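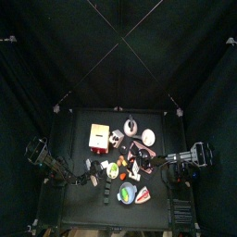
From: Jintana Phuthong
To: playthings list
Subject: Re: Sorting a play kitchen, what to keep together

Ratree Thongsuk wrote:

> We've been given two play kitchen sets for the shared playroom and
> they came mixed together in one tub. There's a kettle, a frying pan,
> a cutting board, several plates, and a lot of loose food. Some of it
> is wood and some is plastic. One set is supposed to be Larna and the
> other I don't recognize at all.
>
> I have two questions. First, do you store the food with the dishes
> or separately? Ours ends up at the bottom of the tub and the kids
> only ever pull out the kettle. Second, what do you do about the very
> small pieces? We have children from 19 months up in the same room
> in the mornings.
>
> Ratree

Hi Ratree,

I'll take the small pieces first. With children that young in the room I wouldn't put them in the tub at all. We keep ours in a lidded box on the high shelf and bring it down after lunch, when the little ones have gone home. Anything that fits inside a toilet paper tube goes in that box. For us that means the carrot slices, the butter, both of the little cheeses and most of the cut fruit. The eggs didn't quite fit in the tube but I put them up there too.

Check the two-part foods as well. The kind that is held together with hook and loop dots is fine until a dot peels off, and then you have a dot on the floor. I go over ours in October and again in spring and glue down any that are lifting. If a piece has a magnet in it and the wood is cracked, throw it out. Don't try to glue that one.

On storage, we tried it both ways. For the first year the food was in one bin and the dishes in another, which made cleanup fast, but the food bin hardly got opened. Now we sort by what gets used together:

Breakfast: kettle, toaster, cups, bread, butter, milk carton
Stove: frying pan, saucepan, spatula, eggs, fish
Chopping: cutting board, knife, vegetables, one plate
Shop: boxes, cans, the cash register, cards and paper money

Each group has its own shallow tray. We set out two trays at a time and swap them when interest drops. The trays are 21 inches long and fit side by side on a low table. Deeper bins didn't work for us. Children won't dig, and when they do dig they tip the whole thing over.

The eggs and butter are the awkward ones because they belong in two trays. I gave up trying to be consistent. They live in the high box with the other small pieces and whoever sets up in the afternoon puts them wherever they like.

For telling the two sets apart, I wouldn't bother unless you plan to pass one on. We have Larna and Motness mixed with odds and ends from yard sales and the children don't care that the pan is bigger than the kettle. The only trouble we had was with lids. A lid that nearly fits gets jammed on and then an adult has to pry it off. Try every lid on every pot once, and take out the ones that stick.

Cleaning: the plastic goes in a mesh bag in warm soapy water, then on a towel. Don't soak the wood. Wipe it with a cloth that has been wrung out well and stand it on edge overnight. Our first wooden cutting board warped after someone left it in the sink, and now it rocks whenever anyone chops on it.

If you end up replacing things, the items that wear out first here are the kettle handle, the toaster lever and anything with a paper label. Our milk carton lost its label in a few weeks. I covered the new one with clear contact paper and that has held. Minen used to sell the food pieces one at a time, but the last time I looked they only had the 55-piece bag, and it was mostly fruit.

We do have extra plates and a spare cutting board you could have. I also have a few of the shallow trays left from when we bought a box of 25. They have a raised lip on the long sides and no handles. Let me know how many you want and I'll leave them at the front desk any time before 4:00.

One question back to you: does the unknown set have a round stamp on the bottom of the plates? If it does, it may be Ezeani, and I've been looking for a lid to one of their saucepans.

Jintana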